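What We Spent on Grippers, and What I Would Budget Now

8/22/18

Back in June I put in a request for equipment money and got most of it. A few readers asked how the numbers were built, so I'm writing it down while I still have the spreadsheet open. It covers hand-held grippers, the parts that wear out on them, and the floor space they need. Arms and humanoids came out of a different budget line and I'll leave them aside except where they affect the layout.

The first mistake was pricing per unit. A hand-held gripper has a price on the quote, and that price is the smallest part of what it costs to keep one in use for a year. Finger pads wear. Cables get pulled. Somebody has to print marker cards, mount them flat and replace them when a corner lifts. I now keep four lines per gripper: the unit, the pads, the mounting hardware, and the hours of whoever checks it.

We asked for quotes from Fluvent and Vokis. Fluvent was cheaper on the unit and sold pads only as part of a full finger assembly. Vokis charged more up front and sold pads alone, in bags of 20. Wafula Lema built the comparison sheet and assumed a pad change every 100 hours of use, a guess we both thought was on the safe side. At that rate the two suppliers crossed over in the fifth month. We went with Vokis for the grippers and have not regretted it, although their shipping estimates should be doubled.

The pad question deserves more time than most buyers give it. Ribbed rubber holds small plastic parts well and picks up lint from cloth. If your tasks involve fabric, add cleaning time to the plan. We clean at the end of each shift with a damp wipe and log it. Smooth pads need less of this but slip on anything glossy. I ordered both kinds, and the smooth ones are mostly still in their bags.

Second mistake: storage. The original plan had no shelving in it at all. Hatem Ait Ali pointed this out in the review and I told him we would use what was already in the building. What was already in the building was one cabinet with a broken door. We ended up buying perforated metal uprights and plastic bins from Maldonado, plus a second order when the first set of shelves turned out too shallow for the bins. The mismatch cost $172 in return freight. Measure the bin first, then buy the shelf.

Third, floor space. I drew each station as a rectangle the size of its table. A person working with a hand-held gripper steps back, turns, and swings an elbow. Chairs roll. Carts get parked wherever there is a gap. My revised drawings add a walking strip on two sides of every station and keep the foot of any stairs clear. This cut the number of stations I could fit, and the budget had to be redone, with less money on units and more on spares.

Lighting I left alone. The ceiling fluorescents are adequate for marker tracking at table height, provided the cards are matte. Glossy card stock gave us dropouts near the doors, where daylight comes in. Matte stock costs slightly more per sheet and I would not bother getting a second quote for it.

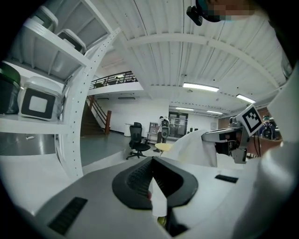
Gripper in use near the shelving, marker card on the unit at right.

For next year the request is split into two parts. The first is fixed: replacement pads, matte card stock, one spare gripper for every 4 in service, and a proper bench for repairs. The second depends on whether the Plultbridge work gets extended. If it does, we need another set of stations and probably a second room, and I have asked for the electrical survey to be done before anyone signs for hardware. Last time it was the other way around and the units sat in boxes for around three weeks.

Two items I took out after discussion. Extended warranty, on the grounds that it excluded pads and cables - the only things we have had to replace. And a custom rolling case for each gripper, which Wafula wanted and which cost nearly as much as a used gripper. Padded bins are doing the job for now.

I still owe Hatem a figure for cleaning hours. The shift log has gaps in it, so I'm waiting for one full month of entries before I send him anything.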